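Garment Handling Demonstrators (part time, paid)
Mostham Garment Care, Plestevley
Posted Fri 10 January

We wash, mend, fold and pack knitwear and everyday clothing for rental shops and secondhand stores, and we're adding two people to the folding room. If you fold well and like showing other people how you do it, please read on!

What's going on here

Since November the folding room has had a robot station called Urnel. It takes plain T-shirts and pillowcases off the belt, folds them and stacks them, and it has gotten pretty good at both. Sweaters are another story. A heavy knit stretches when you lift it, the cuffs roll, and a sleeve that looks flat has usually got a twist in it somewhere. Our folders deal with all of that by feel, all day long, and we'd like Urnel to learn from the way they do it.

So part of the job is regular folding, and part of it is folding with a pair of hand-held grippers so that your movements can be recorded and used for training. The grippers feel clumsy for the first few shifts (everyone here went through it) and then one morning you pick up a cuff on the first try and it's a great feeling.

What has changed for the folders

Quite a lot, and you should know before you apply. Folders used to spend most of a shift on T-shirts. Now they spend it on knits, coats, children's clothes and anything with a stain or a loose thread that needs a second look. The work is more varied and a bit slower, and the hourly piece target is gone. Some people miss the rhythm of the easy pile, and they've told us so. Nobody lost hours when Urnel came in, and the folders decide together each week which garments go to the station and which stay on the tables.

What you'll do

Fold, sort and inspect clothing by hand, nearly half of each shift
Fold with the grippers in recorded sessions of 20 minutes, with a break after each one
Try different starting positions: spread out, crumpled, inside out, one sleeve under
Note down what went wrong and why, in your own words
Tell the Kaushik team, who look after the software, when the station is doing something silly

Those notes matter more than you might think.
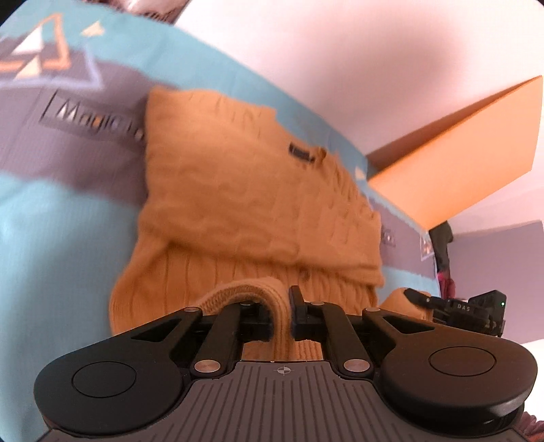
When a folder writes "I take the cuff before the shoulder on thick knits, or the arm drags," that goes straight into the next round of sessions, and you get to see whether the station picks it up. It's a lovely thing to watch your own habit turn up in a machine.

Who we're looking for

You've handled clothes for a living, or at home for a big family. Laundry, retail, tailoring and costume work all count. You need steady hands and some patience, and you should be comfortable standing for part of the shift (there are stools). No computer background is needed. Left-handed folders are very welcome, as all of our current demonstrators are right-handed.

Hours and pay

3 shifts a week, 5 hours each, mornings or afternoons. Recorded sessions are paid at the same rate as everything else, and so is training. Recordings are used only for work on the station, never to rate your speed, and you can ask to have one deleted.

How to apply

Drop off a note at the front desk in Plestevley or use the form on our jobs page. Tell us what you've folded, sewn or sorted, and which garment gives you the most trouble. We'll invite you in for a paid trial shift, where you can try the grippers and talk to the folders without a manager in the room.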